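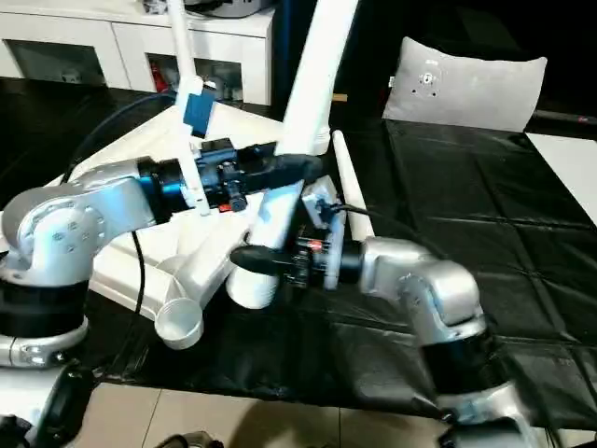
White plastic pipe structure with angled connectors, on a table covered with black plastic sheet.

Plistex Pipe Stands: Frequently Asked Questions

Do I need glue?
No. Tubes push into the connectors by hand. Glued joints cannot be taken apart and are not covered by the warranty.

How far does a tube go into a connector?
Until it stops against the inner shoulder. Twist a quarter turn while pushing.

What lengths are sold?
300, 600 and 1125 mm. Other lengths can be cut from the 1125 mm tube with a fine-tooth saw. Remove burrs before assembly.

A joint is stuck. What now?
Run warm water over the connector for a minute, then twist and pull. Do not use oil or pliers.

How should I protect the tubes while working?
Cover the table with plastic sheet or a blanket. Grit on a bare surface scratches the pipe.

Can Pliva connectors be used?
No. The bore is different and the joint will be loose.

Can the stand be left outside?
Yes, from spring to fall. Take it down before December in areas with frost.

Where do I order spare connectors?
Write to Jummai Ekwueme in the parts office and quote kit number 228.

Last updated Jun 26, 2026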